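Barkby Laundry Pickup – FAQ
Updated 3/20/24

How do I book?
Text us or use the form. Before noon = same day pickup, usually.

What does it cost?
Flat $69 a month, 6 bags. Extra bags are charged seperately, ask Malathi at the desk.

Do you strip the beds?
No. Sheets off and bagged before we get there please. Check on top of the bed for stray clothes first – striped shirts in with pale sheets is how most dye complaints start. 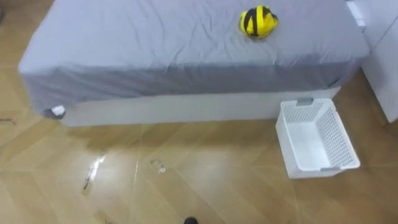
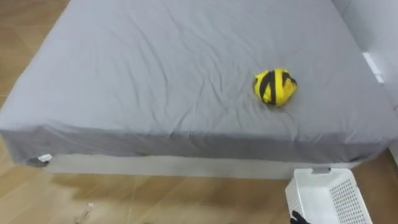

2 min read

Do you do fitted sheets?
Yes. Folded flat or rolled, your choice. Say which on the form or you get rolled.

My gray sheets came back with a bluish tint??
Could be the detergent. Tell us within a week and we rewash free, no brightener.

Can I leave bags with the doorman?
Fine by us. Name and apartment number on every bag. Every one!

Something's missing.
Email Satish Namboodiri with the bag number. He checks the shelf each evening. Unclaimed stuff is kept thru the end of the following month.

Do you take comforters?
Up to king size. Down ones go to Tevach, adds a few days.

How do I cancel?
Reply STOP to any pickup text. Unused bags don't roll over, sorry.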